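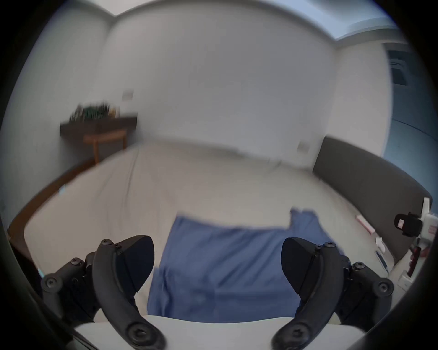
Blue cloth on the bed, sheet still wrinkled.

Genivaldo Barros folds on the bed, always has. "A table's too hard," he tells me, and I laugh, but he means it! He spent years in the laundry at the Wasness, a hotel with 155 rooms, and on a busy day he'd get through up to 787 towels (his number, and I'm not arguing).

So what does he do differently at home? "Less," he says. "I shake it once, lay it down, smooth it from the middle out. Finished." He doesn't iron the sheet first – "you're going to sleep on it" – and he thinks my habit of folding shirts in the air is a crime.

I ask about corners, because mine never meet. He fusses with one for a second, then shrugs. "Fold the long side first. If it's still crooked, put it at the bottom of the pile."

He's teaching his niece in September, before she moves out. She's asked him to do the fitted sheets for her instead.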